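Notes on the sound restoration for the Pylypenko documentary, now that the mix is locked. Posting in pieces. Mostly for people who cut or mix archive-heavy films.

**1/** The film is an 84-minute feature built from home recordings of one family's emigration. Source audio: 251 cassette sides, plus a box of quarter-inch reels with no labels. Director's cut uses material from 21 of the sides.

**2/** All cassettes were transferred at 96 kHz / 24-bit, azimuth set by ear per side. Do not trust one azimuth setting for a whole box. These tapes were recorded on at least 4 different decks, and high end drops off fast when the head angle is wrong.

**3/** Speed was the larger problem. Several sides ran slow from weak batteries at the time of recording. Mains hum in the background gave us a reference where there was any. Where there was none, we matched against the same speaker on a good side.

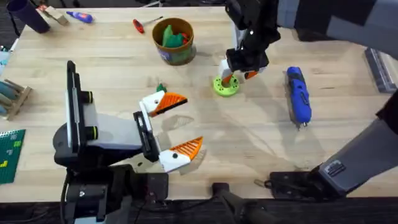
**4/** Hum correction only works if you know which country's mains you are hearing. Half of the family's tapes are 50 Hz, half are 60 Hz. Two sides were recorded over, and both tones are present. We corrected to the louder one and checked the voice afterward.

**5/** Noise reduction was kept light. Broadband reduction never went past 6 dB on dialogue. The director wanted the hiss to stay under the voice, and hiss is easier to edit across than the artifacts you get from removing it.

**6/** For cuts between tapes we built hiss beds: clean stretches from each side, looped with long crossfades and laid under the edit. Two seconds of overlap is usually enough. Label beds by side number, or you will use the wrong one at 1 a.m. I did.

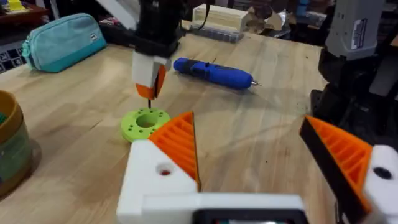
**7/** Subtitles came from Istum in three passes. The dialect shifts within a single sentence on many tapes, so the first pass was a full transcript in the original language with time codes every line. Translating straight from audio would have saved a week and cost us the jokes.

**8/** The narration was recorded dry in a small booth and then pulled back with a short room, 0.3 s. Dry narration against cassette sounds like an ad. Roll-off starts at 9 kHz – lower than I would normally go, but it sits with the tapes.

**9/** Two mixes were delivered, 5.1 and stereo. The surrounds carry almost nothing except street ambience and one train. The archive stays mono in the center channel the whole way through. The distributor, Drosumum, asked about widening it. We sent a test, they listened on speakers, and the request was dropped.

**10/** Test screening was in the Flulus main room, roughly 200 seats. Low end on the train was too hot by 3 dB. Dialogue held up in the back rows, including the kitchen argument in reel three, which I had expected to redo.

**11/** Raw transfers and the side-by-side log go to the family on two drives in October. The unlabeled reels are still not identified – one of them is acetate and smells of vinegar, so it gets transferred first.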